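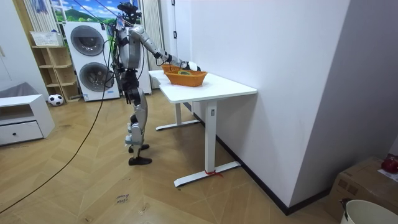 The sorting desk at Skirton, mid-shift, with one hand over the near basket.

13 February 2025

So I've been meaning to write about work for ages, and a few of you have been asking (hello Mum), so tonight I've made a tea and I'm doing it properly.

For anyone new, I'm at Skirton, which is the training flat that Clondamden set up above their old offices. I started in the linen room at their Nundura site, folding, pairing, bagging, all of it by hand, and I was pretty quick at it too! Then last March they asked who fancied moving over to help teach the robots to do household jobs, and I put my hand up mainly for the shorter bus ride.

What I didn't expect was how much of the job would be thinking about my own hands. You pick a small thing out of a basket without a second's thought, don't you? Now try telling somebody how. Which finger goes in first? Do you nudge it up against the side, or go straight down? Celeste Ocampo, who I share most shifts with, spent a whole morning on baskets and went home dreaming about them. The flared ones are a pain, by the way. You've got to come in from above or you catch the rim.

The silver one has the desk most days. We put two orange woven baskets up there, something small in the nearer one, and away it goes, one arm over the top and the other down by its side. You learn to step over the cable. I've stopped noticing the wires across its shoulders at all, but my sister saw them and asked if it was in hospital.

Now the bit people want to know, which is whether I'm worried. Some days, yes. There were 5 of us on the linen side at Nundura and there are 2 now, and I'm not going to pretend that's nothing. One retired, I came here, and one took a job at Lozano because she didn't like where it was heading. I miss the chat more than anything. We used to put the world to rights over those pillowcases.

On the other hand my wrists have stopped hurting! I'd had three years of strapping them up at night and thought that was just how it was. And the pay's a bit better, though we had to ask twice, and Hafþór Eyvindsson (our shift lead) had to go and ask for us the second time.

What I'd like is for them to put the training on for everybody, including the ones who didn't volunteer. I learned how to log a run and when to press stop in an afternoon, and if I can do it then so can the rest of the linen room. I've said so in writing. No answer yet.

Anyway, I'm on lates until the weekend, so the marmalade post will have to wait. Celeste wants the recipe as well, so I'd better find out where I put it.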